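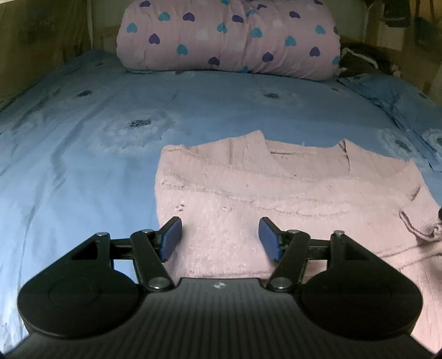 Laundry & Closet › Knitwear

How to fold a knitted sweater so it keeps its shape

Please do not put knitwear on a hanger. The shoulders become long and you will see two small bumps there. Folding takes almost one minute and it is much kinder to the yarn.

1. Lay the sweater flat on the bed, with the neckline away from you. A smooth sheet is better than a fluffy blanket.

2. Smooth the knit with open hands, from the middle to the sides. Do not pull the ribbed neckline.

3. If your sweater has a drawstring or a tie, like the pink one in the photo, place it on top of the body before you fold. A tie left outside will catch in the drawer.

4. Fold one side to the middle and lay the sleeve straight down. Repeat with the other side.

5. Bring the bottom edge up in 3 equal parts — loosely, without pressing.

My shelf is 70 cm wide and holds 11 sweaters in two rows. In November I take the thick ones to the front. Consuelo Bautista wrote to me that she rolls hers instead, and for thin knits this also works well.

Jouko Saarinen, 2020-06-03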